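# Notas para la intervención – Asistencia consular y salida de nacionales

Enero de 2019

**Apertura (dos minutos)**

Agradecer la invitación a la Secretaría y saludar a la señora Ye-rin Kwak, que preside la mesa. Recordar que la delegación habla a título nacional y que el texto escrito se distribuirá al término de la sesión.

**Situación en Irnville**

Desde el cierre del aeropuerto de Irnville, en noviembre, el Ministerio mantiene abierta una célula de coordinación. Constan 140 nacionales inscritos en el registro consular. De ellos, 37 han solicitado salir por vía terrestre y 23 carecen de pasaporte en vigor. No leer el desglose por provincias; figura en el anexo.

Subrayar que la inscripción es voluntaria. Las personas con doble nacionalidad pueden no figurar en las listas, y el Ministerio estima que habría unas 200 en esa circunstancia.

**Documentación de viaje**

Los salvoconductos se expiden en el consulado de Ralano, con una validez limitada a un solo trayecto. Pedir a las autoridades de tránsito que los reconozcan sin visado previo – es la petición principal de la intervención y conviene leerla despacio.

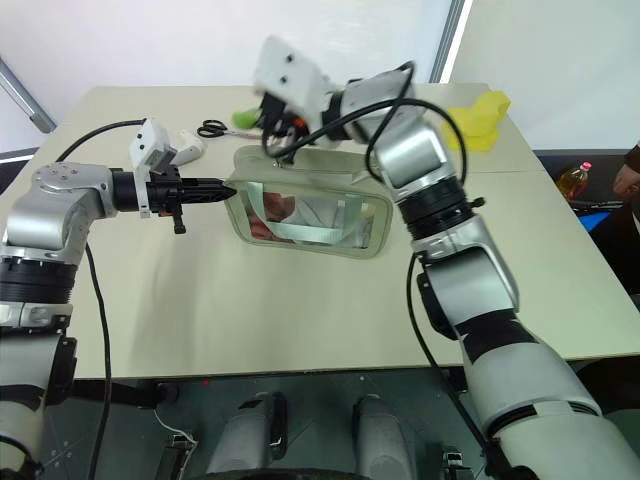 *Funda rectangular de plástico transparente con borde de tela beige claro, sobre la mesa.*

El acuerdo con el Gobierno vecino permite el paso por Pokley en horario diurno. Queda pendiente la admisión de familiares que no posean nuestra nacionalidad. Si se pregunta por plazos, responder que las conversaciones continúan y no ofrecer fecha.

**Cooperación con terceros Estados**

Reconocer la labor del enviado especial, señor Shih-chieh Au, y su mediación para la apertura del paso. Mencionar que dos delegaciones han ofrecido plazas en sus convoyes. No nombrarlas – una de ellas ha pedido reserva.

**Posibles preguntas**

- Reconocimiento de las autoridades de facto: remitirse a la declaración de noviembre. La asistencia consular no prejuzga esa cuestión.
- Cierre de la embajada: el personal esencial permanece en Ralano.
- Sanciones: corresponde al grupo de trabajo de Rizk.

**Cierre**

Reiterar la petición sobre los salvoconductos y devolver la palabra a la presidencia.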